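Chapter 6
Sorting and Storing in the Home

Most households own more small things than they have places for. A kitchen drawer fills up with string, batteries, corkscrews and rubber bands, and after a year or two people stop looking in it. This chapter deals with how objects are grouped, how a place is chosen for each group, and how the grouping is made known to everyone who lives in the house. Chapter 7 covers linens and clothing, which follow different rules.

The terms used here come mainly from the work of Ona Liepiņa, who taught household management in Jirkach and kept records of the homes her students visited. She used the word "station" for any spot where one kind of item is kept and used. A hook for keys by the door is a station. A box of keys in the attic is storage. The difference matters, as items in a station are handled daily and items in storage may not be touched for months.

6.1 Grouping by use and by kind

There are two common ways to group. Grouping by kind puts all the spoons together, all the forks together, and so on. Grouping by use puts together whatever is needed for one job: a teapot, a strainer and a tin of tea, for instance. Flatware is nearly always grouped by kind, and toys nearly always end up grouped by nothing at all.

Flatware crate with labels for spoon, fork and knife; toy duck on a gridded mat
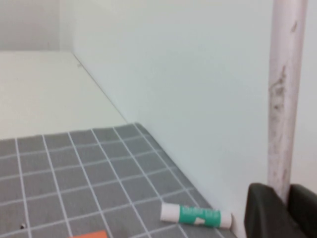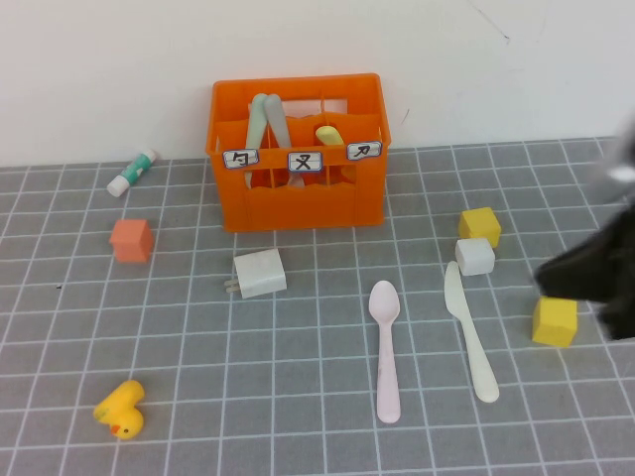
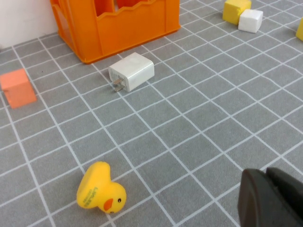 Grouping by kind works best when the items are close in size and when many of them are used at once. It works poorly for tools. A person hanging a shelf needs one screwdriver, one level and a handful of screws, and has no use for the other screwdrivers. Kadri Mets studied 37 families in Neststead and found that those who kept a single mixed toolbox finished small repairs more often than those who kept each kind of tool in its own drawer. The families with separate drawers owned more tools.

6.2 Labels

A label is needed when the contents of a container cannot be seen, or when the person putting things away is not the person who chose the place. It should be short. One word is usually enough, written in the language the household reads most easily. Young children can follow a drawing or a color before they can follow a word.

Labels go out of date. Sabina Ekanayake suggests checking them every October, when summer items are put away, and removing any that no longer match what is inside. A wrong label causes more trouble than a missing one, as people trust it and stop looking.

6.3 Height and reach

Items used every day belong between the hip and the shoulder of the shortest adult in the house. Heavy items go below that line and light ones above it. Items used by children should be where children can reach them without climbing. Knives, matches and cleaning products are the exceptions and are discussed in section 6.5.

Before reading on, draw a plan of one room you know well and mark each station in it. Keep the plan, as you will need it for the exercises in section 6.4.

Copyright Lehner Textbooks. Contact the publisher. Back to top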